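**Ticket 726: fold segmenter marks "fold complete" too early on white-on-white**

Component: perception / step segmentation
Reported by: Laine Navickas
Assigned to: Edgars Kalniņš
Severity: medium (Laine says high, Edgars says "cosmetic", so medium)

**Symptom**

On egocentric laundry clips, the step segmenter closes the fold step while the person is still working on the shirt. The planner then gets a demonstration in which folding ends with a half-finished shirt, and it learns from that with great enthusiasm. Dark shirts are fine. Light shirts on light bedding are not.

**Sunday, June 23, 2024, Laine**

Reran the Zuvwood set, 1,000 clips, with the nightly build. Early close on 11 of them. Every one is a pale garment on a pale sheet. I know 11 doesn't sound like much, but they're all wrong in the same direction, and the planner loves a pattern.

**Edgars**

Can't reproduce on my machine. Works great.

**Laine**

Your machine is on the May weights.

**Edgars**

Updated. Reproduced. Moving on.

First guess was the hand tracker dropping out, because it usually is. Checked the track confidence on all 11. It's flat and high the whole way through. I'd like to apologize to the hand tracker, which I've blamed for four tickets this month and which was guilty in three.

Second guess was the garment mask. Dumped the masks and there it was. Once the shirt is flat, the mask lets go of the outline and shrinks to whatever is printed on the front. The step logic sees a small, stable rectangle and no hands touching it, and concludes the job is done. By its own lights it's quite right.

**Laine**

So it thinks the shirt is the picture on the shirt.

**Edgars**

Correct. Attaching the keyframe from the worst clip. The mask kept the football player and gave the rest of the shirt to the bed. Contact score between hands and "garment" is zero, with both hands on the garment.

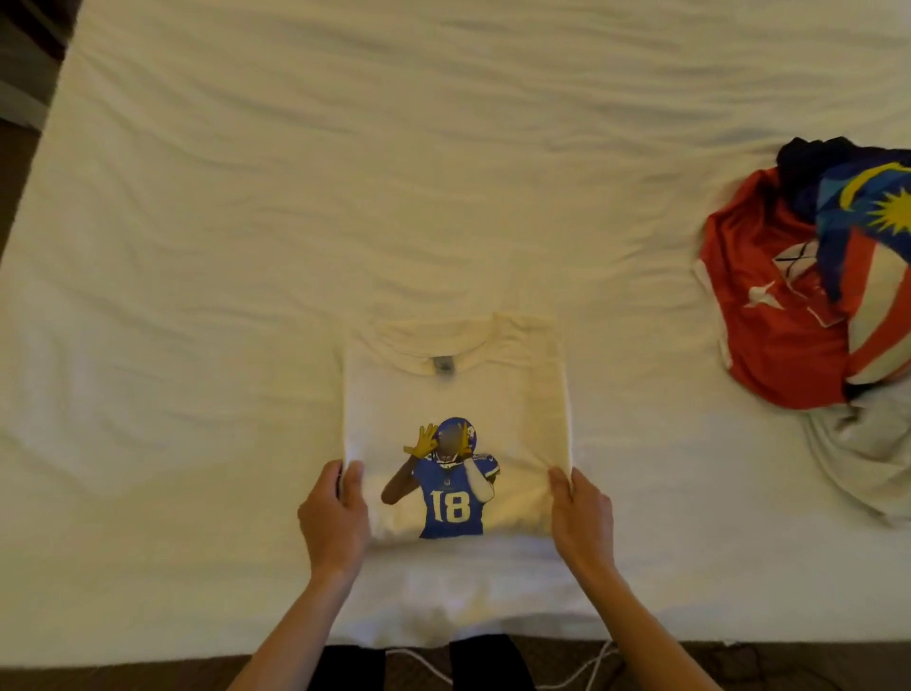 I tried raising the contact radius from the config, and that does close the gap, but then any hand resting on the mattress counts as folding. We'd have people folding beds. Reverted.

What does help:

1. Stop re-estimating the mask from scratch on every frame. Carry the previous outline forward and only let it shrink if there's motion at the boundary.
2. Add a floor on area change. A shirt may halve when it's folded. It may not lose most of itself while lying still.
3. Leave `contact_radius` alone. I've put a comment in the file saying so, addressed to me.

Branch is `mask-carry`. On the 11 bad clips it fixes nine.

**Laine**

And the other two?

**Edgars**

In those the mask is already wrong at the first frame, so we now carry a bad outline forward very faithfully. Needs a better init. I'd split it into its own ticket.

**Laine**

Split. Also ran your branch on the Bristura set, 2,000 clips, to see what it broke. Towels are unchanged. Socks are slightly worse: the area floor doesn't like it when a pair gets rolled into a ball, and holds the step open for around a second too long. I can live with that for now. Please make the floor a per-class setting before anyone at Grasano finds out.

**Edgars**

Per-class setting pushed. Socks exempt. Default stays on for shirts, pants and towels.

**Laine**

Checked, merged. Planner retrain is queued behind the Hunt job, so no new policy until July. Keeping this open until I've seen the retrained one finish a white shirt.

**Status:** fix merged, waiting on retrain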